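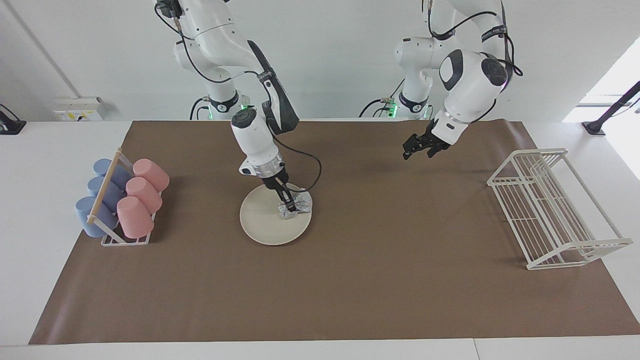
Skestevier 双臂桌面工作台:右臂夹爪夹持圆盘上的铝箔包,左臂处于待命位置。

# Skestevier 双臂桌面工作台

文档更新日期:24/04/2026

## 一、产品概述

Skestevier 是面向家庭工作间及共享工坊的双臂桌面工作台套件,由 Esholm 共享工坊设计并维护。套件提供两条机械臂的安装、布线、供电与控制方案,供具备基本装配经验的个人或小型团队自行搭建。成品适用于餐具整理、小件取放、包装物转移等桌面任务的开发与演示。

本页说明标准配置、场地要求、装配顺序、使用规定及订购方式。机械臂本体不包含在套件内,须由用户自备或向工坊另行租用。

## 二、标准配置

| 项目 | 说明 |
|---|---|
| 安装底座 | 两套,固定于台面后侧 |
| 末端执行器 | 黑色两指夹爪,两臂各一 |
| 法兰转接件 | 金属材质,随附紧固螺钉 |
| 控制单元 | Bang 控制盒,一台 |
| 状态指示 | 底座绿色指示灯,通电后常亮 |
| 线缆组件 | 动力线与信号线各两组,含固定扎带 |
| 台面覆盖纸 | 棕色,整卷供应,可裁切 |
| 练习器具 | 圆盘、杯架、碗碟架及杯子 |
| 套件编号 | 1831 |

练习器具的颜色及样式以实际到货为准。现有杯架为白色金属丝结构,配有浅蓝色与粉色两种杯子,便于编写按颜色分类的任务。碗碟架为敞口式,底部带有格条。

## 三、场地要求

1. 台面应平整、稳固,可供夹爪作业的净深不得小于 520 毫米。
2. 两套底座的中心间距不得小于 400 毫米。间距不足时,两臂在台面中央的动作范围将相互干涉。
3. 台面后侧宜靠墙布置。墙面应为浅色,无反光装饰。
4. 工作台邻近窗户时,应配备遮光帘。铝箔、金属法兰等表面在直射光下易产生高光,影响视觉识别。
5. 拼接台面可以使用,但接缝两侧须齐平,底座不得跨缝安装。

## 四、装配顺序

1. 清理台面,按随附的纸质模板标记底座孔位。
2. 固定两套底座,以对角方式分次拧紧螺钉。
3. 安装机械臂,随后安装法兰转接件及夹爪。
4. 敷设线缆。腕部附近须保留足够弯曲余量,使线缆呈宽松弧形;不得将线缆紧贴末端关节捆扎。
5. 连接 Bang 控制盒,接通电源,确认两侧底座指示灯均为绿色。
6. 铺设覆盖纸,前缘保留一段裸露台面,以便放置手持终端和记录本。
7. 以低速模式分别运行左臂与右臂,检查各关节限位,再进行双臂联动。

首次装配建议由两人共同完成。举升及固定机械臂期间,控制盒应保持断电。

## 五、铝箔包取放任务

套件附带若干任务程序,其中“铝箔包取放”用于调试夹持力。铝箔包形状不规则,受力后容易变形,适合检验夹爪在接触阶段的控制效果。

任务开始前,将圆盘置于覆盖纸中部,铝箔包放于盘内;杯架置于左侧,碗碟架置于右侧,与圆盘保持足够距离。右臂夹爪自上方竖直接近目标,左臂在覆盖纸上方待命,夹爪略微张开。程序默认夹持力为量程的百分之 30,用户可按包装物的厚度逐级调整。

练习用铝箔包内不得装入液体、粉末或尖锐物品。覆盖纸出现破损或卷边时,应予更换。

## 六、使用规定

- 运行期间,人员的手臂与头部不得进入两臂动作范围。
- 调整杯架、圆盘或碗碟架的位置前,应先暂停程序,待两臂完全静止。
- 指示灯熄灭或闪烁时,应停止使用并检查供电连接。
- 共享工坊用户须完成场内安全培训,方可独立操作。
- 每次使用完毕,应使两臂回到停放姿态,切断电源,并填写设备使用登记表。

## 七、维护

法兰螺钉每月检查一次,夹爪指面用微湿软布擦拭。线缆外皮如有压痕或开裂,应整组更换,不得以胶带包裹后继续使用。控制盒通风口应保持畅通。

易损件包括夹爪指垫、扎带及覆盖纸,可单独订购。订购时请注明套件编号及所需数量。

## 八、供应与预约

套件由 Seltham 零件库配货。现阶段备货周期将近 30 天,新一批底座计划于 8 月入库。如需先行了解设备,可向 Esholm 共享工坊申请现场试用,每次试用限一组人员,须提前提交拟运行的任务说明。

租用机械臂的用户,应在申请表中一并填写安装地点、台面尺寸及预计使用期限。场地不符合第三条要求的,工坊将在整改完成后安排交付。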